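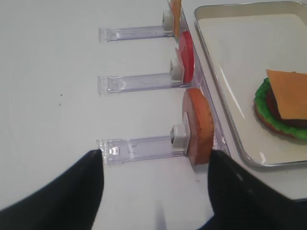

Plindau team puts two grippers through the burger test

Posted 4th April by Tove Bach

If you have walked past the ground-floor workshop at Plindau lately and wondered why grown engineers were arguing over a toy hamburger, the answer is that the handling group has spent the last few weeks comparing grippers, and the burger is the best test they have found so far.

The bench is a simple one. Toy food comes off clear acrylic tracks, each with a little white pusher block behind it, and the arm has to take what it needs and build the burger on a metal tray. Cheese, tomato and bun all stand upright on their edges when they are waiting to be picked, so the fingers have to come in from above, close on something thin, lift it clear and then lay it down flat on whatever is already on the stack. A person does this without a thought (and usually while talking about something else), but it asks rather a lot of two fingers and a wrist camera.

Rebecca Galli, who set up the bench, had used plain wooden blocks for the earlier rounds and found that everything passed. "We had lovely results and we learned nothing from them," she told me over a very welcome cup of tea. "The cheese was the first thing that gave us an argument. It's flat and square, and if you take hold of it a shade off centre it swings round on you. Then you're trying to put it down on a lettuce leaf, which isn't a level surface by any stretch."

The two grippers in the comparison are the group's own soft-faced pair, which they have been calling Skakudix since last July, and a stiffer set bought in from Sartori. Both were fitted to the same arm and driven by the same controller, and both were given the same order of pieces to collect. Each gripper was asked for 200 burgers, spread over 14 sessions so that no single good or bad morning could tilt the figures. That comes to nearly 3,000 separate picks once the retries and the practice runs are added in, all of them logged, and Loukia Kalogeropoulos has been through the lot with more patience than I could ever muster.

Her early reading is that the soft fingers are kinder to the bun and the tomato and a good deal more forgiving when the arm arrives slightly out of place. The stiff fingers are quicker to close and put the cheese down squarer, and they also did better when pieces had to be taken from the middle track, where there is a neighbour on either side to be mindful of. The patty gave neither of them any bother. The lettuce gave both of them plenty, and there is a long page in the logbook about it with a certain amount of crossing out.

One thing the group had not planned to study was how much the camera matters. With the view coming from the wrist, the fingers themselves take up a fair share of what the arm can see, and the closer it gets to a piece the bigger that share becomes. The Skakudix fingers are broad at the base and narrow to a point, and Loukia feels the narrow tips help a great deal in those last few centimetres. She would like to try the Sartori set again with slimmer tips before anybody draws a firm line under the results, and Rebecca has already put in the order.

Lighting came into it as well. The tray is shiny inside and throws back bright streaks, and clear plastic has never been easy for a camera to make sense of. There was a suggestion early on that the tray be swapped for a dull one and the tracks painted, which would have made everyone's life easier. Rebecca was firmly against it. Kitchens and packing lines are full of shiny trays and see-through plastic, she says, and she would sooner find the trouble now, on a white table with a kettle nearby, than at a customer's site with people waiting.

The next round begins once the new tips have arrived. Ilaria Pagano is joining from the controls side to look at how hard each gripper squeezes, and she has asked for the closing force to be recorded from the very first run this time. There is also talk of bringing in a second controller, the Analero, to see whether a smoother approach makes up for some of the difference between the fingers. That would mean repeating a fair number of the earlier runs, so Loukia is asking for one change at a time, please.

Full tables will go up on the group's page when the checking is finished. Anyone in the building who would like to watch a session is very welcome to come down and should have a word with Rebecca first, as there is only really room for 2 visitors beside the bench. Please don't move any of the food, however tempting, and if you find a toy tomato slice anywhere upstairs, the workshop would be glad to have it back.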